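Putelstead Floor Set
Mat, towel and green things, sold together

Item 13 in the Lollton household range. New for November 2011.

Most picnic and playroom sets assume you own a table. The Putelstead assumes you own a floor, and that you don't mind sitting near it. You get a square gray mat, a blue towel, the green plastic pieces and a bag to lose them in.

The green is very green. We asked Jorno, who mold the plastic for us, whether it came in anything quieter, and they sent us a second sample in the same green. It is easy to find under a sofa.
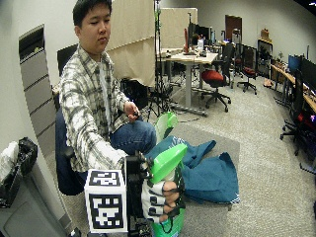

Green plastic piece in hand, bag below, cloth on the gray mat.

The towel
Woven for us by Assunção, who have been very patient about the stripes. Cotton, 100 percent. It folds nicely if you are the kind of person who folds. Otherwise it bunches up, takes up slightly more room, and dries a dish just as well. Machine wash warm. It will shed a little blue the first 2 washes, so keep it away from your good shirts until May or so. 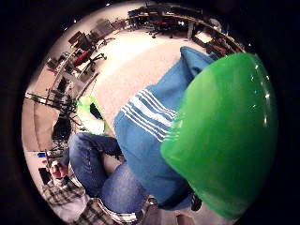
Blue towel with white stripes, glossy green object alongside.

The bag
Also green. It ties shut with a dark cord and holds everything except the mat, which we tried — several times — and do not recommend.

The mat
Goes on carpet or bare boards. Gray, square, wipes clean. There is very little else to say about it and we have had complaints about the length of this page.

Good to know
Plastic pieces are top rack only.
Replacement cords are sold in packs of 9. We don't know why either.
Mat ships flat in its own sleeve.
Returns accepted unwashed.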